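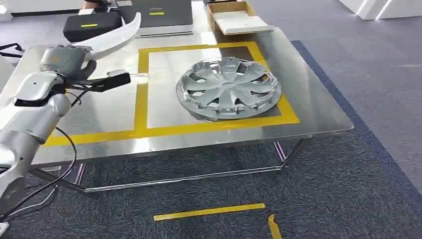

PRESS RELEASE
For immediate use

Clevell asks what the new press safety scheme will really do for reporters

Clevell, the group that gives legal and practical help to local reporters under threat, has read the government's revised protection scheme for journalists and is not ready to welcome it.

The scheme was launched in May with a good deal of ceremony. It offers reporters who have been threatened a phone line, a panic button and, in serious cases, a move to a safe address. All of these were in the last version too. Reporters who used the last version have told us what happened when they pressed the button. One waited until the next morning for a call back, and the caller asked her to spell the name of her own town.

We have been told that things will be different. We would like to see how.

Over the past year our advice desk handled 38 requests for help from people working for small papers, radio stations and news pages run from home. Of those, 24 had already reported a threat to the police. In 2 cases the reporter was later told that anyone had been questioned. The rest have heard nothing, or have been sent a reference number that no office seems able to trace.

"I have sat through three launches of this scheme under three different names," said Covadonga Marín, director of Clevell. "Each time there is a new logo and a minister who says the word 'commitment'. I ask who answers the phone at two in the morning, and I am told that the details will follow. I'm still waiting for the details from the first one."

Clevell also has doubts about who the scheme is meant for. To join it, a reporter must show a staff card or a letter from an editor. Many of the people most at risk have neither. They sell stories one at a time, drive a taxi or teach in between, and write about the same councillors and landlords they meet at the shops. A scheme that turns them away at the form will look cheap to run and tidy on paper.

The panic button needs a mobile signal. Large parts of the hill districts have none, and the published guidance does not mention this at all.

Nor are we persuaded by the promised review. It will be carried out by the office that runs the scheme, and there is no duty to publish it. A letter asking for an outside review, signed by 1,138 reporters, editors and readers, was handed in at the ministry. It was stamped and taken away. There has been no reply.

Clevell is asking for the following:

Staff on the phone line day and night, with the answering times made public.
Entry to the scheme for freelance reporters, on the word of any two colleagues.
A named prosecutor for each threat reported, and a written update to the person who reported it.
A yearly review by people outside the ministry, published in full.

"If they do these things I will say so, and gladly," said Marín. "Until then I would tell any reporter to join the scheme, keep the button charged, and make other plans as well."

Clevell's own advice desk remains open to any reporter, paid or unpaid, with or without a press card. Calls are free and are not recorded.

Interviews with Covadonga Marín can be arranged through the Clevell press desk. Reporters who have used the scheme may be willing to speak if their names are withheld.

ENDS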